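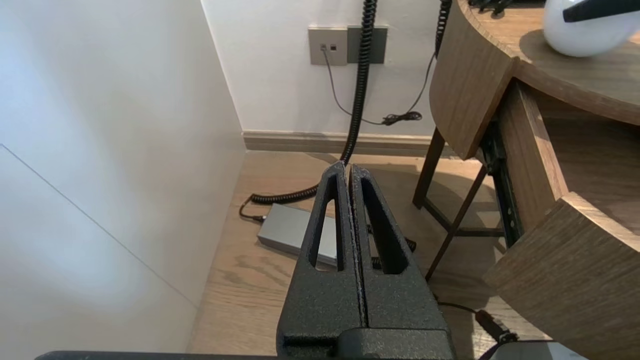
The fingers on the bedroom machine at Jevport are now on a fixed schedule, and Tomos Lougher has written up how he looks after them. The machine works at the bedside, opening and closing the nightstand drawer and handling what is kept on top, so the gripper spends much of its day close to wood, wall and cable. Tomos begins each check with the two black fingers closed and held low over the floor. The long triangular cutouts should sit level with each other, and the seam between the fingers should be thin and straight from base to tip. If the seam opens toward the top, one finger has worked loose at the base. The screws get backed out, cleaned and put back in, and the check is done again from the start. Tightening them in place has been tried and the fault returns within a few shifts.

He also uses the low position to look at the floor. With an open drawer on one side and coiled cable on the other, there is less clear space than the room drawing suggests. The drawing was made before the drawer was added to the task. Anything lying where the arm has to pass is moved before the machine is started, and the log gets a line saying what was moved and where to.

The wrist camera is wiped with a dry cloth at the same time. Do not use the spray from the hall cupboard on it. A film on the lens cost the Akbari cell most of a morning in July, and the fix was a clean cloth.

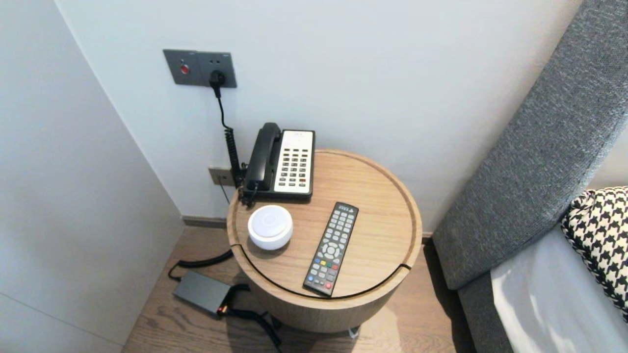

SETUP AND CARE

The tabletop has its own routine. The phone stays at the back against the wall, with the small white puck in front of it. The remote is the item that gets moved most. When it is in use it goes to the right of the puck, at an angle, with the bottom end reaching the front edge of the table. Please don't straighten it. The pick was taught on the angle, and a remote set square to the wall gives a poor grip near the middle.

Before the first run, go through the following with the arm parked:

Check that the black plug is seated in the wall plate above the table. The round red button is beside it on the same plate, so come at the plug from the right.
Follow the cable down by eye and make sure it hangs clear of the handset.
Look at the adapter on the floor to the left of the table. The small light on the end should be lit.
Open the drawer by hand, all the way, and close it again. Grit on the slide rail feels like a slight catch.
Run the arm through the 9 taught positions at low speed and stop at position 4, over the near side of the table.

Position 4 is where most of the trouble shows up. The thick cable to the gripper has the tightest bend there, and if it was clipped too short the wrist pulls to one side. The clip should leave enough slack for the cable to make an open curve. Fleler, who supply the clips, have changed the spacing on the new ones, so old and new should not be mixed on one arm.

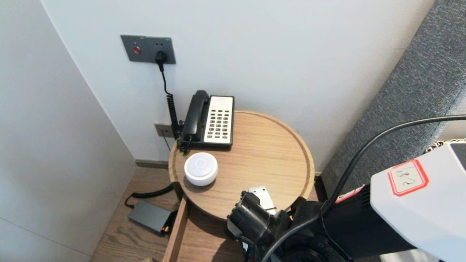
Gripper over the near rim of the table, drawer open.

Clearance at the rim is the last thing to set. The table has a raised edge, and a height taught from the flat of the top will be too low when the gripper comes across it. Tomos teaches the height at the rim and takes the rest from that. He does it with the drawer open, which leaves the arm less room than any other part of the job.

The full check takes 19 minutes, or 7 if the fingers have not been off. Nerus has asked for the same sheet for its own bedroom cell, and a copy is going over with the next parts order. Blank sheets are in the tray by the bench. Fill in the finger line even when nothing was changed.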